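Slotting by the row: Celina Górecki on divider boxes

Celina Górecki has specified internal packaging for small goods at Sastov for most of her working life, and she has firm views on the cardboard partition. Her current job is an organizer for single-serve snacks, ordered by the wholesaler Gustik for its staff kitchens.

"The slot width is the whole specification," she said. "If it's too wide the packet lies down and you can't read the end seal. Too narrow and the film catches on the cut edge."

She settled on 65 millimetres after trying several widths with packets from the Marchal range. The board is unprinted and the partitions are friction-fitted, with no glue. Górecki considers glue a fault in any box that will be flattened and reused.

"A glued divider goes in the recycling with the first torn cell. A loose one gets swapped. We keep spares in the grey cupboard, 73 at last count."

She prefers to have the box loaded on an ordinary table, at a height where people can stand or sit. Carpet underfoot is acceptable, although she would sooner have vinyl. Cables on the tabletop are her standing complaint.

"Laptop leads should go off the back. They never do."

Asked about fill order, she was brief. Rear rows first, seals up, colours kept together where the customer wants a stock count at a glance. Gustik did not.
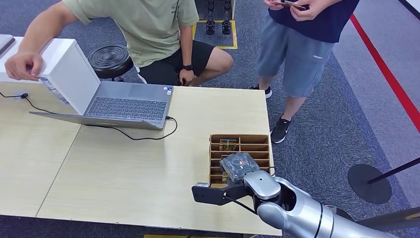
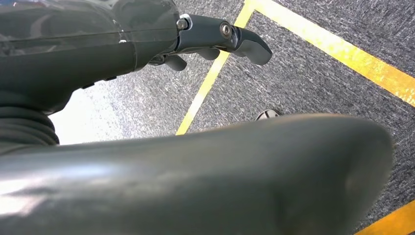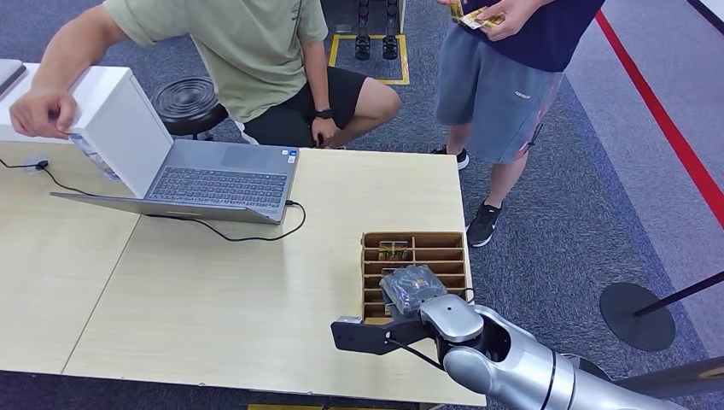
Photos: Sastov, 11 Aug 2018

The first order was for 1,177 boxes. Górecki expects a revision before the next one, with the front wall lowered by roughly 3 centimetres so that short packets can be lifted out by the end. Skoltar, which cuts the board, has asked for drawings. She has not finished them.

"The rear wall stays where it is," she said.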